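Zoltirton 832 two-arm bench cell: a long review from the person who tightens the bolts

I have put off writing this for a good while, mostly because I wanted to live with the cell through one proper service before saying anything about it. We bought the Zoltirton 832 as a kit: the aluminum frame, the wood-top table, the black mounting plate for the front edge, a length of slotted cable duct and a bag of fasteners that I still think of fondly. The two arms and their grippers came separately from Manalo, so I won't be grading those here except where they touch the frame, although they touch it in a great many places.

Let me start with the frame, which is the best part. The extrusions went together without a fight, and the rails take clamps and hooks anywhere you like along their length. That sounds like a small thing until you have owned a cell where every bracket had its one and only place. We hung wire baskets on ours in the first week and I would do it again tomorrow. Spare cable goes up in a coil, off the table and away from the elbows, and the baskets can slide along the rail if somebody teaches a new path that comes too near.

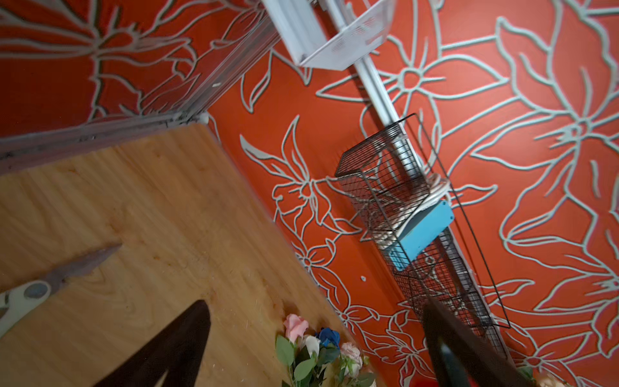

Wrist camera view over the table, with the black wire basket up on its rail and a coiled white cable inside.

The side and back panels come plain. We covered ours in a big floral pattern, orange-red with pale outlines, and I was sure it would be too much for the wrist cameras. I have grown very attached to it! Our work is flowers, long-stemmed artificial ones that go into vases, and if a picking routine can cope with lilies the size of a dinner plate on the wall behind a bunch of roses, it can cope with most rooms. If your work is fussier about its background, leave the panels plain and save yourself an afternoon.

Putting the arms on the mounting plate is where you want to slow down. The plate is stiff and flat, and the bases sit squarely on it, but the instructions give you one sentence on the order of tightening, and that sentence is wrong. Put every bolt in finger tight, jog each arm out to the far edge of the table and back, and only then go around with the torque wrench. I did it the other way first and lost most of a Thursday to a gripper that closed a hair to one side of where it should.

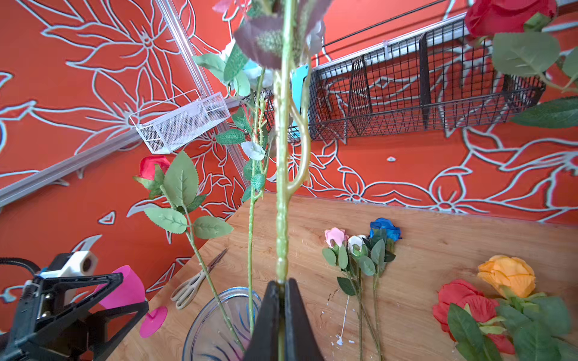 Lovisa Midtbø
Automation technician, Oltov

A thin flower stem is a wonderful test piece, by the way, much better than the machined pin in Manalo's box. Fingers that look perfectly parallel when they close on nothing will tell on themselves when they pinch something narrow and bumpy a long way below its heavy end. I close on a stem, lift it, turn the wrist a little each way and watch the top through the camera. If the bloom swings around in the grip, I go back to the finger screws before I touch any of the force settings. (Please do it in that order. I have spent whole evenings adjusting numbers to make up for a loose screw.)
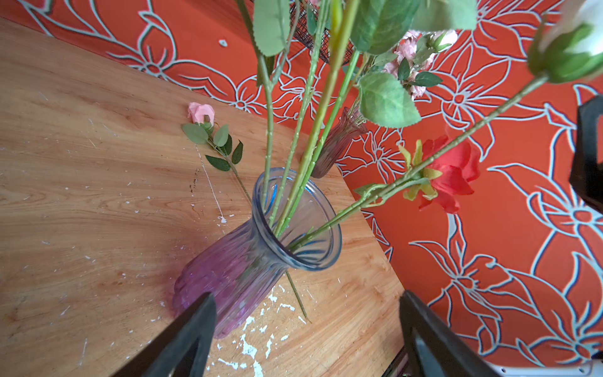

The service routine is simple enough that I can do it with a cup of coffee waiting for me. Every 100 hours I wipe the fingers, check the wrist screws, run a hand along the cable sleeves for stiff spots and vacuum the duct. The tabletop gets a wipe too, and it's my one real grumble with the kit, for a surface this soft marks easily. Ours is scuffed and speckled with white paint, thickest in one patch by the cut end of a stem, and a vase lying on its side with its stems still through the mouth is exactly the sort of load I wish the top had a harder finish for. I asked Zoltirton whether they sell a tougher one. They were very kind about it and they don't. A Jukumska bench mat cut to size would help, I think, but the matte gray one I tried had a slight curl at the edges and I took it off again before it could catch a finger.

The big service came at 501 hours, one hour late and entirely my fault. I allowed the morning for it and was finished well before lunch. Two bolts on the left base had eased, neither by much, and the frame corners hadn't moved at all, which pleased me more than I can sensibly explain. Checking the squareness of the whole cell took me 20 minutes with a plain steel square, and I didn't need to take an arm off to do it.

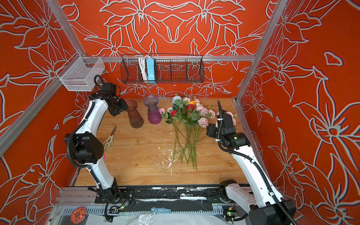 Cable routing was the other job on my list that morning. The duct is generous and its slots are forgiving of plugs that are a bit too fat, but it stops where the plate stops, so anything coming around the corner needs a clip of your own. Leave more slack at the elbow than looks tidy. I drive the elbow through its full bend by hand mode, slowly, and if the sleeve pulls straight at any point I give it another inch and start over. Keep hand tools on the outer side of the table as well, or better still in a basket. Scissors in particular seem to wander back no matter what I say.

Would I buy it again? Yes, and I have already asked for a second one in the April budget, with spare fasteners and without the instruction sheet. The frame is worth the money by itself, the plate is very good, and the duct is fine. The tabletop I would replace on the first day with something harder, before the arms go on, and I'd order the extra rail at the same time so it all comes in one delivery.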